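Ticket 3000-47: Label printer at Enville packing bench drops off the network after idle
Status: Closed
Priority: Normal
Product: Uzor print server, Lakura label printer
Site: Enville, bench 2
Opened: March

Reported problem

The label printer at bench 2 stops accepting jobs after a long idle period. The first job sent after lunch sits in the queue on the Uzor print server with the status "Waiting for device." Power cycling the printer clears it and the held jobs print in order. The same model at bench 1 does not do this. Both printers were bought together and both were set up from the same configuration sheet.

Impact is low during the morning. In the afternoon, the bench loses time on the first order, and on two occasions the operator sent the job again before restarting the printer, which produced duplicate shipping labels.

Initial checks

Printer self-test page prints normally. Firmware matches bench 1. The network cable was replaced with a known good one and the fault came back the same afternoon. The switch port was changed with no effect. The port shows link up during the fault, so the printer has not lost its physical connection.

Ping from the print server during the fault: no reply. Ping from a laptop plugged into the same switch: no reply at first, then normal replies after the printer was restarted. The printer's own panel still shows Ready and still shows its IP address throughout.

Update 1

Sleep mode was suspected. The Lakura has a power saving timer in the panel menu, and on bench 2 it was set to 90 minutes. Bench 1 had it set to Off. The configuration sheet says Off, so bench 2 was either missed or reset at some point. Timer set to Off, settings saved, printer restarted, setting confirmed after restart.

Fault returned the next afternoon at 1:20 PM. Sleep mode is ruled out as the only cause. The setting was left at Off to match bench 1.

Update 2

Server log pulled for the period before the fault. Relevant lines:

12:58 queue bench2 job 985 sent, complete
12:58 queue bench2 idle
13:20 queue bench2 job 986 received
13:20 queue bench2 connect timeout, retry
13:21 queue bench2 connect timeout, retry
13:22 queue bench2 waiting for device

Only 22 minutes passed between the last good job and the first failed one, which is well short of the old sleep timer. The idle period in the original report now looks like a coincidence of the lunch break. The time of day is more consistent than the length of the gap.
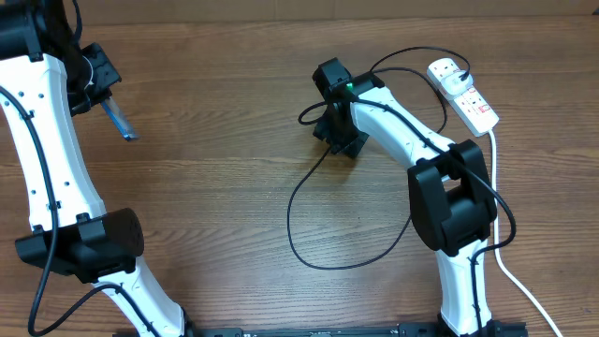
The DHCP lease table was checked next. The bench 2 printer is configured with a static address, entered by hand at the panel. That address falls inside the range the router hands out to other devices. Bench 1 also has a static address, but it sits below the start of the range. The router has no reservation for either printer.

With the fault present, the ARP table on the print server was read and the hardware address listed for the bench 2 printer did not match the one on the printer's network page. Another device was answering for that IP address at the network level and ignoring both the ping and the print port.

Update 3

The second hardware address was traced through the switch to a wireless access point, and from there to a handheld scanner used for stock counts. The scanner is kept on its charger through the morning with its radio off. It comes on when the afternoon shift picks it up, requests an address, and is given the one the printer already holds. The router is set to skip the conflict check before offering a lease, so it does not notice.

Restarting the printer appeared to fix the fault because the printer announces its address on startup. The server and the laptop then updated their tables and sent traffic to the printer again. The scanner does not announce itself often, so the printer usually kept working until the next day.

Reproduced on request: with the printer idle and reachable, the scanner was switched on and took the address. The print server lost the printer within a minute. The scanner was switched off, the ARP entry on the server was cleared, and the printer replied to ping without a restart.

Resolution

1. Bench 2 printer moved to a static address outside the DHCP range.
2. Queue on the Uzor server pointed to the new address. The old port was deleted so that it cannot be selected by mistake.
3. Conflict check turned on in the router.
4. Scanner lease released and renewed.
5. Configuration sheet corrected. The old sheet gave the bench 2 address as an example in the network section, and it had been typed in as written.

Test job sent from the Ovivero order screen, printed at bench 2. The scanner was left on for the full afternoon shift with no timeouts in the log.

Notes for the next person

If a Lakura shows Ready on the panel but does not answer ping, compare hardware addresses before changing cables. On the print server, the command is arp -a. The printer's address is in the panel under Network, Status, second page.

Duplicate labels from resent jobs have to be voided in Ovivero one at a time. Deleting them from the print queue does not void them.

The office printer has not been checked for the same problem. Separate ticket opened.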